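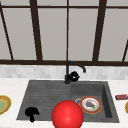
I've been growing herbs indoors for 8 years now, and basil is still the one people ask me about most. They buy a pot from the supermarket, it looks gorgeous, and a fortnight later it's a brown stick. So I'm going to tell you how I keep mine going. Start with light, which means picking your window before you pick your plant. A big one with wide panes and dark brown bars between them, like this, is lovely to have, but a small kitchen window will do if it gets the sun for a good part of the day. Mine faces south and looks out over the bins, and the basil has never complained!

Next, split the pot. A supermarket basil is a whole crowd of seedlings squashed together (have a look at the base of the stems if you don't believe me), and they're all fighting for the same spoonful of compost. Water it well, leave it an hour, then tip it out and gently pull the root ball into 3 clumps. You'll tear some roots. Don't panic, they grow back.

Pot each clump into something with holes in the bottom. I use 10 cm plastic pots and ordinary multipurpose compost, filled to just below the rim. Firm it in lightly with your fingers and give it a drink. Then keep the clumps out of strong sun for a couple of days while they sulk – they will flop, and they will get over it.

Watering is where I went wrong for years. Basil hates sitting wet overnight, so I water in the morning, from below, by standing the pots in a washing-up bowl for ten minutes. If the compost still feels damp when you poke a finger in, leave it alone until tomorrow.

Now the picking. Don't pull off the big leaves at the bottom! Snip the top of a stem just above a pair of leaves, and two new shoots will come from that spot. Do this every week, even when you don't fancy pesto, and pinch out any flower buds as soon as you see them.

By late September mine slow right down, so I pick the lot, blitz it with olive oil and freeze it in ice cube trays.

Comments

Hrynyshyn: Split mine last week and it flopped just like you said. Perky again now, thank you!

Severyn Lysenko: Does this work with the purple sort? Mine goes leggy whatever I do.

Reply from author: It does, Severyn, but it's slower. Pinch it out earlier than you think you should.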